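From: Noemí Ponce
To: toy-library list
Date: December 26, 2019
Subject: Re: Baskets or bins for the block sets?

Yolotzin Xolalpa wrote:

> Before we reopen I would like to settle how we store the block sets. The clear bins from Mostby are cracking at the corners and two of the lids no longer close. I have 12 sets to put away and only seven bins I would trust.
>
> Someone mentioned baskets at the last meeting. I am not against them, but I have three worries. Small pieces could go through the weave. Baskets don't stack. And I don't know how we would clean one after a child has been sick in it, which did happen in May.
>
> Does anyone have experience with this? I would also like to know what to do with set 741, the mixed one, where the big and small cubes never seem to go home together.
>
> Yolotzin

Yolotzin,

I switched to baskets at the Arriaga branch a year and a half ago, so I can answer most of this. We started with four and now use them for everything except the marble runs and the magnetic pieces.

On the weave: it depends on the basket. The loose ones from Elau are fine for large blocks and nothing else. A tight weave will hold small cubes without trouble, but you will still see daylight through it. Crumbs and sand fall through onto the shelf, so put down a sheet of paper and change it when you dust.

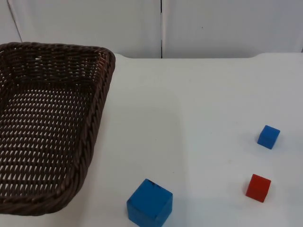 Mixed sets are easier if you stop sorting by color. We used to keep all the reds together and all the blues together, and every return took twice as long as it should have. Now we check by size first. With a large blue cube and a small blue one on the table, plus a small red, the two small ones go together and the large one goes in with the other large ones, whatever the color. For 741 I would write the number of large and the number of small on the card and leave color off it completely. Parents manage that check at the desk without help.

On stacking, you are right, they don't. Ours sit one deep on the shelf with the card tied to the rim. A thick rolled rim is worth looking for - the thin ones start to unravel where people grab them. Ours with rounded corners are also easier to wipe out than the square ones. If your shelves are 12 inches deep, measure the basket at the top. Most of them are wider there than at the base and will hang over the front.

Cleaning is the weak point. For dust, turn it over and tap it, then use a soft brush along the lines of the weave. For anything wet, a damp cloth with a little dish soap, then leave it upside down in a warm room overnight. If it is as bad as what you had in May, throw it out. We have lost one that way.

I bought ours from Plidora, item 3172. They have had the dark brown in stock every time I checked. The natural color shows marks much sooner. I can bring one over if you want to try it on your shelf before ordering.

Please keep the good Mostby bins for the puzzles. Flat boxes slide around in a basket and the corners get crushed.

Noemí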